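Lostport lab pits two sets of gripper fingers against a glasses case

By Annelies Ortner

I spent an afternoon at the Prantl workshop in Lostport last month, and I came away with a new respect for anyone who has ever put a pair of glasses away without thinking about it. The small crew there is comparing finger designs for a two-arm setup, and the job they've picked is one most of us do half asleep: glasses, cloth, hinged case.

I figured they'd have chosen something more exciting (engine parts! eggs!), but Damian Ortner, my cousin and my way in, talked me out of that in about a minute. A case has a lid that wants to swing, a soft cloth that bunches up, and then there's the eyewear, see-through and light enough to skate off across the table if a fingertip catches it wrong.

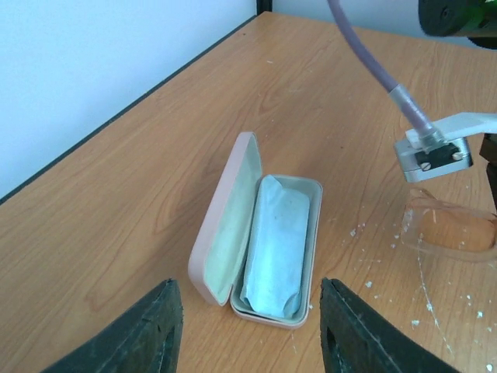
The open case and its blue cloth, from the wrist camera. Photo: Prantl workshop

The two finger sets go by the names of the people who drew them up, Pfister and Bühler. Pfister's are softer and give a little when they meet something hard. Bühler's are stiffer and hold their line better, so the controller has less guessing to do about where the tips are. The crew has logged 1,547 tries so far across both sets, and the plan is to get to 3,759 before anybody picks a favorite. I asked why such an odd number and got a long answer about splitting the runs evenly between lighting setups that I couldn't repeat if you paid me.

So far the soft set is ahead on handling the case, and the stiff one is ahead on the glasses themselves. Edeltraud Pfister was pretty cheerful about that. She thinks the final version will borrow from both, and she already has a sketch taped up over her bench with a soft pad on a stiff spine. I liked it, for whatever a reporter's opinion is worth!
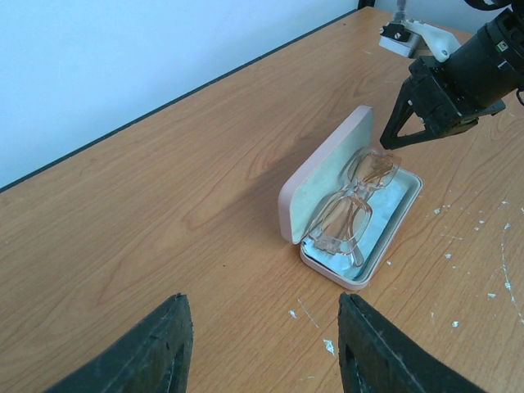

LOCAL TECH

The part I kept going back to was the camera question. Each arm looks at the table through its own small camera, and clear plastic gives both of them trouble. The wood grain comes right through it, and bright glints on the edges can fool the software into seeing a corner that isn't there. Hubert Bühler has been running the same 200 starting positions with one camera feeding the controller and then with two, and two wins easily when the arms of the glasses are spread open. With them folded it's much closer, and he isn't sure yet that the second view earns the extra wait (the controller needs some 3 seconds longer to make up its mind, and you really feel it when you're standing there).

I got a turn at driving one of the arms by hand, too. I'll just say my best attempt nudged the case a good way toward the wall and left it there. 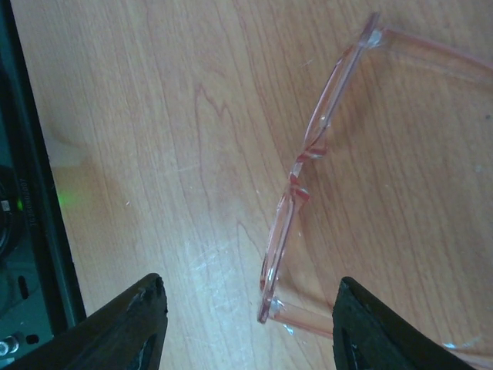

Meinrad Aebischer wrote in after an early version of this item ran to say that I was too easy on the stiff fingers. In his experience they do fine on a fresh table and then start to slip once the tips wear, and he'd want to see the later tries scored separately from the early ones. I passed that along to Bühler, who said they do keep the dates on every run and he'd look at it.

The next round starts in December, with a controller from Lillby swapped in for the Rostard one they've been using. I've been invited back, though I suspect they'll keep me away from the controls.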